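Last updated: 2022-01-16
Reading time: 7 min

Chapter 2
Picking Things Up: The Snack Sorting Project

By the end of this chapter you should be able to plan a sorting task, collect hand-guided runs for it, and say why some of them are no use. Bring your notebook. Chapter 1 covered joints and motors, so none of that again.

The project comes from the robotics club at Prollville, where In-ho Noh set it as the winter job after the Uletti Cup in November. Teams of two. One rule: every sweet, bar and packet on the sheet goes into the cardboard box, no bare hands. Sounds easy. The club's first team, Skolunus, spent a whole afternoon on it and threw most of their runs away.

Why snacks? Cheap, easy to replace, all different shapes. A twist-wrapped sweet has ends you can pinch. A chocolate bar is stiff and long, so where you grip it matters. A jelly cup rolls. Bread in a bag is the awkward one, squeeze too hard and you've got a flat slice.

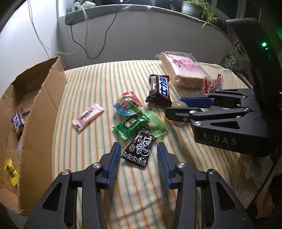
Then there is the surface. A bed gives under the fingers, a table doesnt. Press down on a mattress and the small things slide towards you, sometimes under the pads. Skolunus began on a hard desk and had to relearn there approach height when they moved to a soft one. Write down which surface you used. Every time.

Some words we will need:

Approach. The move from rest to just over the item.
Grasp. Closing the pads until the item is held.
Run. One full go, from first approach to last release.
Reset. Putting everything back out, in a new layout, before the next run.

Resets are where teams get lazy. Same layout twice and the second run teaches you very little. Sarpong, the rival team, kept a sketch of each layout on squared paper and it saved them later on, see section 2.4.

How many runs? In-ho asked for 500 over the term, which works out at 18 sessions if nobody is off ill. Don't start there. Start with one sweet, one box, and do it slowly.

Before you read on: choose 7 items from your own kitchen cupboard. Put them in order, easiest to grip first. Keep the list, you will need it in section 2.1 and again when we get to slips and drops.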